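Polling station costs: questions to the elections office

Éabha Doherty has run the electoral services office at Kinsella District Council for seven years. Her team of four keeps the register, books the polling stations, hires and trains the staff who work in them, and submits the accounts afterwards. In April the council agreed to review how it pays for hired polling places. We spoke to her at the Losine Centre, which serves as the polling station for two wards and as the collection point for postal votes handed in on the day.
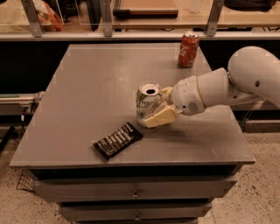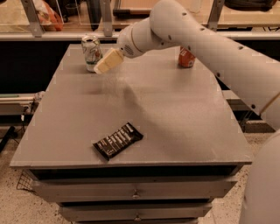
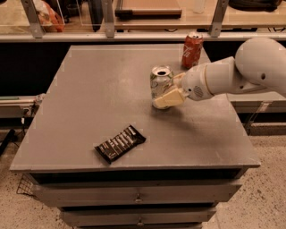
A can on the grey table, Losine Centre.

The review follows a rise in hire charges at premises the council does not own. Doherty said the difference between public and private premises is set out in law and is often misunderstood.

"A returning officer can use a room in a publicly funded school free of charge, apart from heating, lighting and any cleaning," she said. "A church hall or a sports club is a different matter. We have no right to the room. We ask for it, the owner sets a price, and we either pay it or look elsewhere."

The council uses 40 polling stations at a full district election. Doherty would not give the hire charge for individual premises while the review is open, but said the gap between the cheapest and the dearest is wide and does not follow the size of the room. Some owners charge by the hour. A polling station is open from seven in the morning until ten at night, and the staff need access before and after that, so an hourly rate that looks modest on paper becomes a large sum.

"The working figure is seventeen hours," she said. "Staff are in by six to set up. They leave once the ballot box has been sealed and the paperwork completed, and on a good night that is twenty past ten. If the owner requires the room to be swept and the chairs put back, it is nearer eleven."

She was asked whether the council could cut the number of stations. She said that it could in principle, and that the test would be the effect on the people who had to travel further.

The example she gave was Wostlow, where the station is a room attached to a private club. It has 292 electors on its register. The next nearest station, on the Losine side of the bypass, has 1,585. Joining the two would keep the larger station well within the number it can handle, and would save one hire charge, one presiding officer, one poll clerk and a delivery run.

"On a spreadsheet it is an easy decision," Doherty said. "The bypass has one crossing with a footpath. There is a bus in the morning and another in the middle of the afternoon. I would have to be satisfied that someone without a car could get there, vote and get home, and at present I am not."

Any change of that kind would need a vote of the full council. Polling districts and polling places are reviewed on a fixed cycle, with a period for public comment, and the council may also hold a review between those dates. Doherty's office prepares the proposals and councillors decide. The returning officer then chooses the actual room within the polling place, and can move it at short notice if a building becomes unusable.

That power was last used in Kinsella when a boiler failed at a primary school two days before the poll. The station was moved to a portable building on the same site. Doherty said new poll cards could not be printed in the time left, and that signs were put up at both gates.

The second part of the review covers equipment. Ballot boxes, booths, signs and ramps are kept in a council store and taken out by a contractor, Ollemico, under an agreement that has two elections left to run. Ruairí Madigan, who manages the contract for the council and joined the latter part of the interview, said that delivery is now the largest single item after staff pay and premises.

"It used to be two vans over two days," Madigan said. "Several of the private halls will no longer accept delivery the day before, as they have evening bookings. So a proportion of it has to go out before dawn on the day itself, and that is charged at the out-of-hours rate."

He said the council had asked owners whether the folded booths could be left in a locked cupboard. Some agreed. Others wanted a storage fee, which in two cases was higher than the cost of the early delivery.

Madigan is also responsible for the accessibility checks. Each station is visited before an election by a member of staff with a form that covers parking, the width and weight of doors, the slope of any ramp, lighting on the path after dark, and the distance from the entrance to the table where ballot papers are issued. The form was rewritten last year. The earlier version asked whether the building was accessible and had a box for yes and a box for no.

"You got forty yeses," he said. "There was a hall with a step at the front, and it had a yes, on the basis that there was a side door. The side door was kept bolted. The new form asks who has the key."

As a result, portable ramps were ordered for several stations and one hall was asked to change the lock on its side door. Low-level booths are now sent to every station. Madigan said the ramps have to be checked for load and surface each time they are issued, and that this has added around a day to preparation.

Doherty was asked about the rule requiring voters to show photographic identification. She said the direct cost was met by central government, but that the practical effect fell on the layout of the rooms. Each station must have somewhere for a voter to show identification in private if they ask to. In a large hall that is a screen in a corner. In a small room the screen takes the space of a booth.

"We lost a booth at three stations," she said. "At two of them it makes no difference. At the third there is a queue after half past five, and it goes out of the door. We are looking at an extra clerk for the evening there."

Recruitment is also under review. Most presiding officers have worked at several elections, and the office aims to pair each new clerk with someone experienced. Doherty said the fee had fallen behind what people could earn for a day of that length elsewhere, and that the number withdrawing in the last week had gone up. The office now trains a reserve list, who are paid a smaller sum to be available and the full fee if called.

On postal votes, she said the share of electors choosing to vote by post had grown at each of the last three polls. She did not expect this to reduce the cost of polling stations. A station has to be staffed for the hours set down whether it issues a thousand ballot papers or fifty, and postal votes carry costs of their own in printing, postage and the checking of signatures and dates of birth.

"People suggest that one pays for the other," she said. "It does not work like that. For the time being we are running both at close to full size."

The rules on handing in postal votes at a station have added to the work on the day. A person doing so must fill in a form, and there is a limit on how many they can bring. Packs left without a form are rejected. Doherty said most of the rejected packs at the last poll had been pushed through the council's own letterbox, and the notice beside it has been replaced with a larger one.

The proposals will go out for comment once the figures for hire and delivery have been agreed with the finance department. Doherty said that residents who wished to comment on a polling place should give the name of the building and say how they would travel to it. Comments on Wostlow that have already been sent in will be carried forward and do not need to be sent again.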